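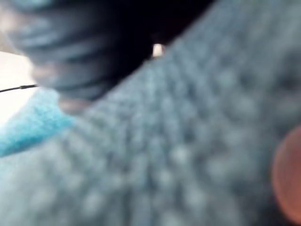
1. Objet et domaine d'application

La procédure vise le linge de maison en coton ou en coton-polyester devenu raide, terne ou peu absorbant après des lavages répétés en eau dure. Elle élimine les dépôts calcaires, les résidus de lessive et les films laissés par les adoucissants. Elle ne s'applique ni à la laine, ni à la soie, ni aux articles enduits. Les teintes foncées sont traitées à part, après essai sur un ourlet.

Les valeurs indiquées ont été établies à Wosville, où le titre hydrotimétrique atteint 32 °f au robinet. Pour une eau plus douce, la dose d'acide peut être réduite de moitié.

2. Matériel et produits

Bac en polypropylène ou baignoire propre
Percarbonate de sodium en poudre (référence utilisée : Trikden)
Acide citrique monohydraté
Lessive sans adoucissant intégré (Deter ou équivalent)
Thermomètre de cuisine
Gants de ménage, lunettes de protection

Le percarbonate et l'acide ne sont jamais employés dans le même bain. Aucun des deux n'est mélangé à de l'eau de Javel.

3. Contrôle préalable

Déposer une goutte d'eau du robinet sur le tissu sec, posé à plat et en simple épaisseur. Si la goutte reste en surface au-delà de quelques secondes, un film hydrophobe est probable. Une goutte absorbée aussitôt sur un textile raide oriente vers un dépôt minéral seul ; dans ce cas, passer directement au point 5.

Répéter l'essai au centre et sur un bord. Les lisières et les ourlets piqués retiennent davantage de résidus et donnent souvent un résultat différent.

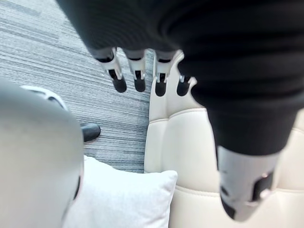
Selon Nazma Sultana, l'essai à la goutte surestime l'encrassement des articles neufs, dont l'apprêt d'usine repousse l'eau de la même manière. Elle recommande deux lavages ordinaires avant tout diagnostic. La remarque est retenue : un article neuf est exclu du traitement tant qu'il n'a pas été lavé deux fois.

4. Bain alcalin

4.1. Remplir le bac de 13 litres d'eau à 60 °C, ou à la température maximale de l'étiquette si elle est inférieure. En dessous de 40 °C, l'action du percarbonate devient trop lente pour cet usage.

4.2. Verser environ 80 g de percarbonate en pluie et remuer jusqu'à dissolution complète. Les grains non dissous peuvent décolorer localement les teintes pastel.

4.3. Ajouter une demi-dose de lessive.

4.4. Immerger le linge déplié, article par article, en chassant l'air des plis. Ne pas tasser. Le textile doit pouvoir être déplacé librement dans le bain.

4.5. Laisser agir trois heures et remuer à chaque heure. Le récipient reste ouvert : le percarbonate dégage de l'oxygène. Une eau grise ou jaunâtre en fin de trempage est courante et peut provenir en partie des colorants du tissu.

4.6. Essorer à la main, puis rincer en machine sans produit, à froid.
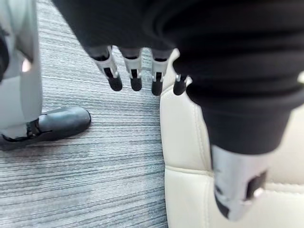

5. Bain acide

5.1. Préparer un bain d'eau tiède de même volume et y dissoudre l'acide citrique, à raison d'une cuillère à soupe rase par litre.

5.2. Immerger le linge rincé pendant une demi-heure. Au-delà, le gain est négligeable et les élastiques des draps-housses peuvent souffrir.

5.3. Effectuer deux rinçages complets. Un acide résiduel fragilise le coton s'il sèche dans la fibre ou s'il est repassé.

6. Séchage et mise en pile

Secouer chaque pièce à la sortie du tambour. Sécher à l'air libre, ou en sèche-linge à température modérée, en arrêtant le cycle avant dessiccation complète. Les tissus à armure en relief sont pliés sans pression : un pli marqué au fer écrase les fils et réduit la surface d'échange avec l'eau. 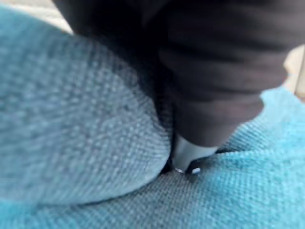 Pour le stockage, prévoir un espace libre entre le haut de la pile et la tablette supérieure. Le linge doit être parfaitement sec, y compris dans les ourlets, contrôlés au toucher.

7. Fréquence

Un traitement par semestre suffit dans la plupart des cas, à condition de supprimer l'adoucissant et de doser la lessive selon la dureté réelle. Si l'essai à la goutte reste défavorable après un premier passage, reprendre au point 4 avec un bain neuf. Un second échec indique en général une usure de la fibre ou un traitement déperlant d'origine, que le trempage ne corrige pas.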